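3.2 Landscape pictures in the home

We turn now to what people hang on their walls, the part of the Drollcombe household survey that surprised us most. Of the 2,742 households that returned the form, 398 added a written note about a picture of open country, and these notes are a delight to read! People wrote about hills they had climbed, valleys they had only heard of from grandparents, and views bought cheaply at a market stall because the green went with the curtains. Earlier work by Shevchuk and Were treated such pictures as filler. Our respondents plainly don't see them that way.

Placement came up again and again in the notes. Many people choose a spot they pass often, such as a hallway or the wall beside a door, over the one they face when sitting down.
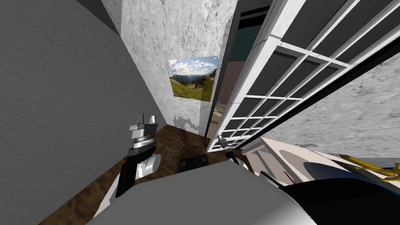 Figure 4. Landscape with mountains and a grassy slope, hung near a doorway.

Why would someone hang a favorite view where they never sit? Most of the note writers said they like to catch it in passing, several times a day, and that a picture they face all evening soon stops being noticed.

Ostapchuk found the same habit in her Climen interviews, where 17 families walked her through their homes room by room. One woman had moved her mountain print out of the living room in August and told her it felt "like getting it back." We return to this idea of renewed attention in Section 4, together with the notes on family photographs.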